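Sorting small metal parts: compartment trays, perforated trays and what goes where

By Murray Boychuk
June
127 shares | 20 comments
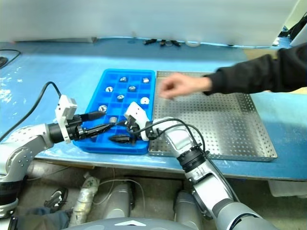 Blue compartment tray on the left, perforated stainless tray on the right, on a light blue work table.

Most of the time lost in a small workshop goes to looking for things. Bushings, collars, spacers and short sleeves are the worst of it, as they all look alike once they're loose in a coffee can. I keep mine in two kinds of tray and have done it this way long enough to have opinions.

Pick the compartment tray first

Plastic with raised walls is what you want. Square pockets are easier to get a fingertip into than round ones. The walls should be high enough that a disc can't ride over when you slide the tray along the bench, but low enough that you can pinch the part without tipping the tray.

Colour matters more than you'd think. Bright blue shows up silver metal very well, and you can check the pockets from a standing position. Grey and clear trays are cheaper and I don't buy them anymore. Mine came from Jiltik. Plilden makes one with a lid, but the lid sits a hair above the walls and thin washers travel from one pocket to the next in the truck.

One part to a pocket while you're measuring

When I sort a mixed lot I put a single part in each pocket until I've had the calipers on it. Leave gaps. A tray with empty pockets is easier to work from than a full one, and you'll need the room when you find a size you didn't expect. Flat, wide discs go near the edge of the tray where there's space to roll them up against the outside wall and lift.

Once everything is measured, the matching sizes can share a pocket. Write the sizes on masking tape along the front edge. Marker straight on the plastic comes off on your hands.

Use the perforated tray for anything that's been washed

A shallow stainless tray with a punched bottom is for draining and air drying. Before you buy one, check the hole size against your smallest part. I lost a set of grub screws that way and found two of them in the floor drain.

Spread the parts in one layer and stand them with the bore facing down so the solvent or water runs out. Put a rag or a baking sheet underneath. In a heated shop they can sit overnight. In an unheated garage I give them a pass with the heat gun on low, then a wipe with light oil before they go back into plastic.

Put the trays side by side

Have them touching, or close to it, with the tray you're emptying on your off hand and the one you're filling on the other. Less reaching, fewer drops. A pale, plain bench top helps with finding whatever does get away. If yours is dark, tape down a sheet of white freezer paper.

Light from overhead is fine for plastic but it glares off stainless. Turn the metal tray a few degrees and the glare usually moves off the part you're looking at.

Cleaning

Plastic trays: warm water, dish soap, old toothbrush for the corners. Keep brake cleaner away from them, it clouds the surface and some plastics go brittle. Stainless can take nearly anything. Metal filings do get stuck in the perforations — tap the tray face down on newspaper and run a magnet over what falls out.

How many do you need

I have four blue and two stainless, and that covers a stock of 800 parts. Ziller sells assortments of 1,000 in a bag with no dividers. If you buy one of those, set aside an evening and sort it before any of it gets used.

20 comments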